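How do you keep kraft paper flat on a craft table?

Posted by tovine_gal, February 23, 2021

So I do a lot of card making and some messy glue stuff, and I cover my white table with a big sheet of paper off a roll so I don't wreck it. The problem is the curl! It comes off the roll and the ends pop right back up, and then my elbow catches one and everything slides. I've tried masking tape but it left gunk on the table last July and I spent a whole evening scrubbing. I'm on my second roll (100 feet, so I'm stuck with it for a while). What do you all do? 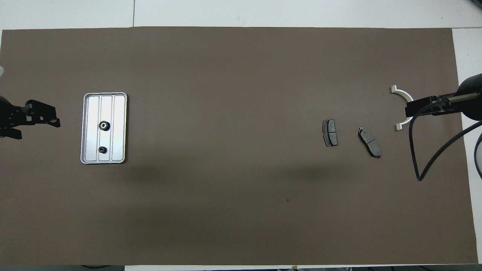 I don't want to buy a fancy cutting mat this size - I priced one at Hendricks and laughed. Also my table has seams in it, and if I go straight on the surface my pen falls in the grooves.

Quang Võ
Roll it backward! Cut your piece the night before, roll it up tight the other way with a rubber band around it, and leave it. Mine is pretty flat by morning. If a corner still lifts I iron it on low, no steam, with a dish towel on top. And go with painter's tape next time, the blue kind, and peel it the same day. I left some on for about 8 weeks once and it was as bad as yours.

pasteck2322
just put heavy stuff on it

Marnie in Skinosstead
I gave up on tape and wrap the ends under the table, then clip them with those big binder clips from the office store. It only works if your table has a lip you can clip to. Mine does on 2 sides and that's plenty. For old tape gunk try a little cooking oil on a rag, let it sit, then dish soap. Test a spot first though, I don't know what your table is made of.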